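Workshop notebook, Ernside site
Entry date: 2023-02-16
Entered by: K. Bataineh
Subject: Open bins for the small-parts sorting table

Purpose of this entry

To record the bins now under consideration for the sorting table, the arrangement adopted for the first period of use, and the points still to be settled before an order is placed with Henríquez. This entry replaces the loose notes kept in the back of the previous book, which should no longer be consulted.

Background

The gray lidded boxes in use since July have been withdrawn from the sorting table. They remain suitable for shelf storage. At the table they presented two difficulties. The lids were removed at the start of each session and were then placed wherever space allowed, and the contents could not be identified without looking directly down into the box. Staff on the Bukley work had on several occasions returned hardware to the wrong box, and the error was found only when the next kit was made up.

It was agreed at the last workshop meeting that open, translucent bins would be tried, with color serving as the primary means of identification and labels as the secondary means. Bukley hardware is to be assigned to teal and Juluvora hardware to amber. The assignment is to be the same at every station, including the packing bench.

Materials

Bin A: teal, low, rectangular, translucent plastic, slightly flared rim.
Bin B: amber, translucent plastic, longer and lower than Bin A.
Stock for the trial: 100 sealed bags of Bukley fasteners; 121 Juluvora brackets, counted on receipt and entered in the stock book.
Labels: white card, printed, in clear sleeves. Not yet fitted.

Arrangement on the table

The bins are to be placed toward the back edge of the table, side by side, teal to the left and amber to the right as seen from the front. The front part of the tabletop is to be kept for sorting and for the tray of unsorted returns. Tools are not to be stored in either bin, including at the end of the day.

The two bins should stand close together. A wide gap was tried first and was found to collect washers, which then had to be retrieved from behind the bins. The rims need not be level with one another, and no attempt should be made to pack up the lower bin to match.
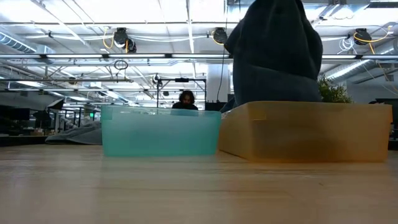 Observations on the bins

1. Visibility. The teal plastic is clear enough that shapes on the far side of the bin can be made out through it. For our purposes this is sufficient. A person at the table should be able to judge whether the bin needs attention without lifting it. The amber is a warm honey color, brighter along the top rim and browner toward the base. Brass parts are expected to be harder to distinguish in it than zinc-plated parts, and this should be checked before any brass is assigned to Juluvora kits.

2. Color separation. The two colors are easily told apart on the pale wood. Colleagues who have difficulty distinguishing colors are asked to inform me, so that the labels can be enlarged or a shape code added. The difference in height and length between the bins also assists.

3. Handling. The flared rim of the teal bin gives an adequate grip. Both bins are to be carried with two hands when loaded. Sliding a loaded bin across the tabletop is not permitted; the finish was renewed last year and is already marked near the vise end.

4. Capacity. No figure has been established. I propose a working limit of 3000 g for the teal bin and 1000 g for the lighter Juluvora stock in the amber bin, to be reviewed after the first period of use. The bench scale is to be used for this purpose and returned to its shelf.

Procedure for the first period of use

Sorting begins with both bins empty. Unsorted returns are placed in the tray and separated by project before any sorting by size is attempted. Mixed or unidentified items go into the paper envelope marked "Query" and are not to be placed in either bin on the assumption that they will be dealt with later.

At the close of each session the contents are transferred to the shelf boxes, the bins are wiped with a dry cloth, and the entry sheet is initialed. Solvent cleaners are not to be used on the plastic until the supplier has confirmed that they are suitable. I wrote to Henríquez on this point and await a reply.

Outstanding items

Label sleeves: confirm that the adhesive does not leave a residue. Test on the underside first.

Dividers: the Bukley group has requested one for the teal bin. Card is acceptable for the trial. A cut plastic divider may be considered if the card version is found useful.

Order quantity: to be held until all stations have reported. Henríquez has quoted for mixed colors but has not confirmed that the amber is available in the same size as the teal. If it is, the matching size is preferred, as the bins could then be stacked when not in use.

Stock book: the page for Juluvora brackets requires a second signature.

K. Bataineh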